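August
Ffion Rosser

Handout 4. Care and storage of writing brushes

This handout covers rinsing, shaping and hanging. Grinding ink and choosing paper are treated in Handout 3, and the terms used there are assumed.

Rinsing. Rinse the brush as soon as writing stops. Use cool water and no soap. Hold the brush tip down and press the bristles between thumb and finger, working from the ferrule toward the point. Ink left at the root of the bristles hardens and spreads them, and the point cannot then be recovered. Continue until the water runs clear. A large brush may need 600 ml or more; change the water once.

Shaping. Blot on scrap paper. Do not rub. Draw the bristles to a point with the fingers and remove stray hairs with tweezers.

Hanging. A wet brush stood upright in a jar drains into its ferrule and loosens the glue. Hang it by the loop at the end of the handle, tip down. The rack consists of two turned posts, a crossbar with hooks on its underside, and a base rail. Older racks often have carved ends on the crossbar, commonly dragon heads.

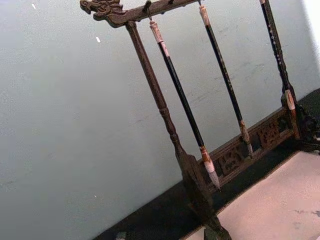
Clearance matters more than the style of the rack. Measure from the hook to the base rail before buying a long brush. The bristles must hang free, with no contact with the rail or with the next brush. If a tip touches, move the brush to a higher hook or shorten the loop.

Keep the rack out of direct sun and away from radiators. Wipe carved parts with a dry, soft brush; damp cloths leave ink residue in the grooves.

Brushes for the Clalside course are kept in room 709. Report loose ferrules to Peter Kubíček before the next class.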